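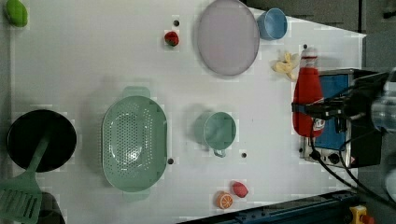
I have been trying to work out why the same navy wool jumper looks right with one pair of charcoal trousers and wrong with another, when both pairs are sold as charcoal. The short answer is undertone. The longer answer took most of April and a fair amount of standing at the back door holding garments up to the light.

Undertone is the direction a neutral leans. Charcoal can lean blue, brown, green or very slightly purple, and the lean is hard to see until two greys are side by side. My older trousers, from Wondo, lean brown. The newer pair, from Trondance, lean blue. The jumper is a blue-based navy with almost no red in it, so it agrees with the Trondance pair and makes the Wondo pair look dusty. I wore the dusty combination for two winters and blamed the jumper.

The test I settled on is simple. Lay the garment flat next to a sheet of plain white printer paper, near a window, in indirect daylight. Mid-morning works, and late afternoon doesn't, as the light is too yellow by then. Look at the paper first, then the fabric, then the paper again. After a few passes the lean becomes obvious. If it doesn't, put a second neutral beside it and repeat. Indoor globes are not reliable. I have warm ones in the bedroom and everything I own turns faintly brown under them, including the things that are blue.

I ran this on every neutral in the wardrobe and put the results in a spreadsheet with four columns: garment, fibre, depth (light, mid, dark) and lean. Seven pieces leaned brown, 11 leaned blue, and one grey marle T-shirt leaned nowhere I could identify. Fibre matters more than I expected. Wool and linen hold their lean in most light. Polyester blends shift, and the Oltora blazer I bought for work is a cool grey outdoors and close to olive under the office fluorescents. I have stopped trying to match it and wear it with black.

The next step was colour, meaning the pieces that are meant to be noticed. I own few of them: a rust scarf, a bottle green cardigan, two red tops and a mustard beanie. I had assumed these would be harder to place than the neutrals. They were easier, as a strong colour shows its temperature without any paper. The difficulty is proportion. 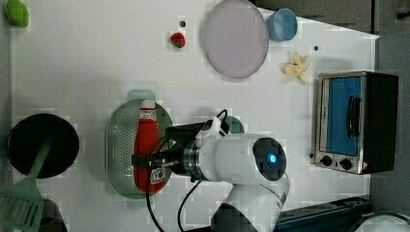 Red is the case I spent the longest on. It reads at a distance, it pulls attention off whatever is next to it, and it is usually worn in amounts that are too small to look deliberate or too large to ignore. Green is the pairing most people avoid, on the grounds that it looks like Christmas. My view is that the trouble comes from using equal amounts of both at equal strength. A red ketchup bottle lying in a translucent green colander doesn't suggest Christmas to me at all: the red is dense and solid, the green lets light through, and a bit of white on the cap and label separates them. Translated to clothes, that is a solid red knit under a pale, washed-out green overshirt, with a white T-shirt showing at the neck. I have worn it three times now. It holds up.

The same logic applies to the bottle green cardigan, with the roles reversed. It is the dense one, so the red has to give way. A faded brick works. The brighter of my two red tops does not, and no quantity of white between them has helped.

On proportion I keep to one strong colour over no more than a third of the visible outfit, with the rest neutral and all the neutrals leaning the same way. A second strong colour is allowed at scarf or sock size. This is conservative and I am aware of it. I work in an office where the dress code is unwritten, and I would prefer to get dressed in the dark without consequences.

A note on washing, as it affects all of the above. Dark neutrals lose depth before they lose lean, so a blue-based charcoal fades to a blue-based mid-grey and stays compatible with its neighbours. Black doesn't behave that way. Two of my black T-shirts have gone brown and one has gone green, and they came out of the same multipack. I wash darks cold, inside out, with the spin at 600, and hang them in the shade. The Pakzad jeans have been through this all year and still match the jacket they were bought with.

I looked at replacing the Wondo trousers, then didn't. They were a bit over $100 new and the fabric is fine. What they needed was brown-based company, and there was some already in the wardrobe: an oatmeal jumper I had filed as too beige, and the rust scarf. The three together are now what I wear when it is under ten degrees and I have to be on the early train.

Shoes are still unresolved. The tan boots lean orange, which the spreadsheet has no category for, and the black ones are due for new soles. I'll do belts at the same time, when the weather warms up and I have the daylight for it.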